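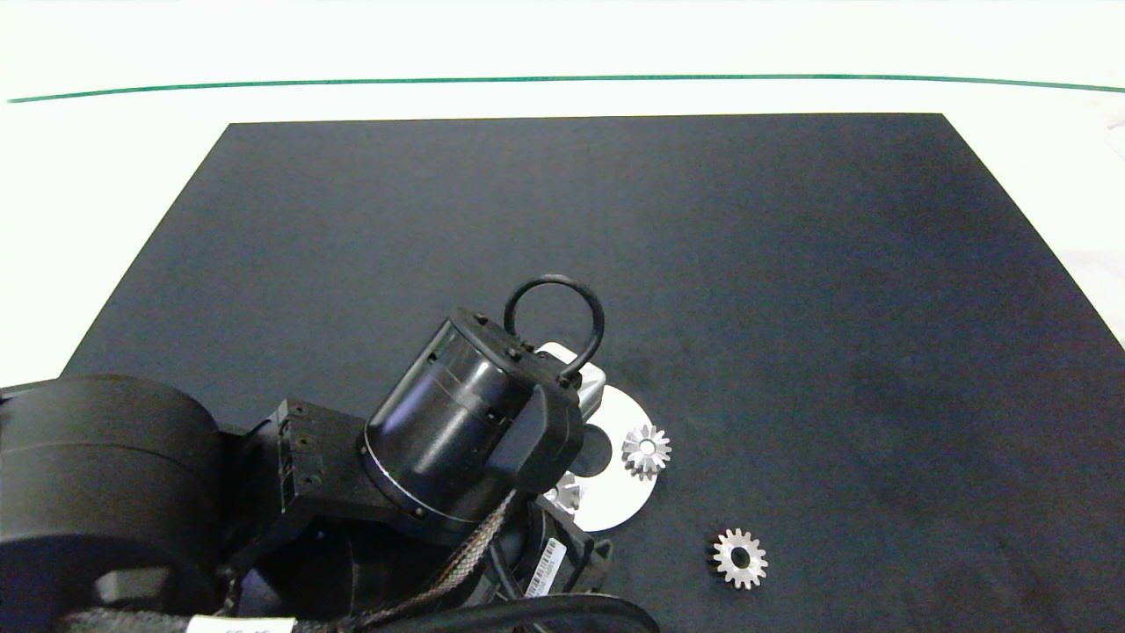

Section 3. Taking the Odusik grinder apart and setting it up again

So your Odusik hand grinder has started to feel crunchy, or your coffee has gone weak and sour and you haven't changed a thing. Mine did both in the same week in February. You can fix it at home with a small screwdriver and a soft brush, and the whole job fits into an evening with time left over for a cup at the end. Pick your work surface first. I like a black mat laid over a white tabletop, the way it's done in the photo, and I keep every part on the mat until the grinder is back together. The spring and the washers are pale, so they show up nicely on black, and coffee dust that drifts off the side is easy to spot on the white.

Before you start

Empty the hopper and the catch cup. Take off the crank handle and put the knob somewhere it can't roll (a saucer works great!). If you own the older Mansour model, stop here and go to Section 5, where the burr comes out from the top.

CAUTION: The burr edges are sharp. Hold the burr by its sides and don't run a fingertip over the teeth to see how they're doing.

Taking it apart

1. Turn the grinder upside down and find the adjustment dial. Turn it clockwise until it stops. Don't force it past that.

2. Now count the clicks as you turn it back to where you normally grind, and write the number down. Mine was 18. I skipped this the first time and drank some very strange coffee for days.

3. Unscrew the dial all the way. It'll wobble a bit on the last turn, so keep your palm under it.

4. Lift out the cone burr, then the spring. Lay them down left to right in the order they came off.

5. Slide out the shaft. There are three thin washers on it and they love to stick together with old coffee oil, so ease them apart with a fingernail and keep them in order.

NOTE: If one washer is thicker than the others, you have the later shaft, and the thick one goes closest to the handle.
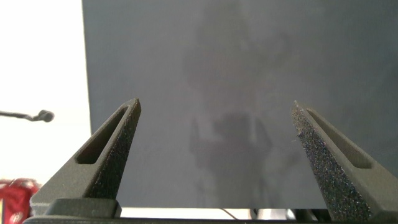
Figure 2. Close view, gray panel behind.

Cleaning

6. Brush everything dry. I use the Stumitz brush that came in the box, but any clean, stiff paintbrush does the job. Get right down into the grooves of the outer burr - that's where the old grounds pack in hard.

7. Wipe the shaft and washers with a dry cloth. If there's sticky brown oil on them, dampen the cloth with a little warm water, wipe again, and let the parts air dry overnight.

CAUTION: No dish soap on the burrs, and no dishwasher, ever. Lleucu Bevan wrote to tell me hers came out of the dishwasher orange with rust, and she had to order a new set.

Putting it back

8. Washers on the shaft, shaft in the body, then spring, burr and dial. You're just reading your row from right to left.

9. Tighten the dial until the burrs touch and the handle won't swing freely, then back it off by the number you wrote down in step 2. If you lost the number, start at 27 clicks and work finer from there.

10. Grind a small handful of old beans and throw the grounds out. Then make your real cup.

If the handle still feels crunchy

It's nearly always a washer in the wrong spot, so go back to step 5 and check the order. If the washers are fine and there's a scraping sound on every turn, the shaft may be bent. The Herkard replacement shaft fits this body, but it comes without washers, so hang on to your old ones. Fitting it is covered in Section 4.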